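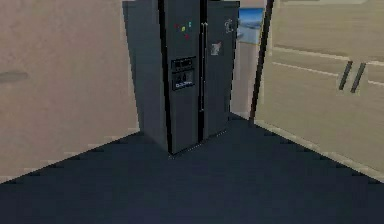

## Kitchen tips: before you pay for a robot that opens the fridge

Celima is selling a kitchen helper called the Drunex, and the demo takes place in a simulated kitchen with a dark side-by-side refrigerator in the corner. The kit costs $2,747 and promises to fetch drinks and put leftovers away. I've read the manual and gone through the demo material. I haven't had one in my house, and I'm not in a hurry.

Last updated 2019-02-24.

### Look at your fridge first

The demo fridge has a lot of bare floor in front of it. Mine has a step stool, a dog bowl and a mat that slides. Celima's manual asks for a clear approach to both doors, so open each of yours all the way and see what it hits. If you have to turn sideways to get past, skip the kit.

Handles matter too. Long, slim vertical ones like those in the demo give a machine plenty to aim at. The manual says nothing useful about recessed grips or the kind you pull from underneath. Ask before ordering, and get the answer in writing.

### Check the door seal

This one is worth doing with or without a robot.

1. Shut the door on a strip of paper and tug. It should drag.
2. Try again at the corners and along the hinge side.
3. Wipe the gasket with warm water and a drop of dish soap, then dry it.
4. If the door sticks hard after cleaning, look for syrup or jam in the folds.

A sticky door is annoying for you and could be worse for a motor that has been told how hard to pull.

### Magnets and notes

I like that the demo kitchen has a few colored magnets and a note on the doors. It looks a bit more like somebody's home. Still, everything there sits flat. Take down the calendar that flaps and the bottle opener on a string, or move them to the side panel.

### What the numbers leave out

The brochure claims 100 successful door openings in a row. Fine — in which kitchen? A rendered fridge doesn't have a gallon of milk in the door shelf or a back foot that's too short. I wrote to Celima in May to ask how many of those runs were on real appliances and got a link to the same brochure.

Skemulgate, the installer, charges for 2 visits and gives you 8 days to complain. Değirmenci rents a similar arm by the month, with pickup included, and that's the way I'd try one.

### Cheaper fixes

- Put drinks on the shelf at elbow height.
- Level the fridge so the doors swing shut on their own.
- Tie a loop of dish towel to a stiff handle if your grip is weak.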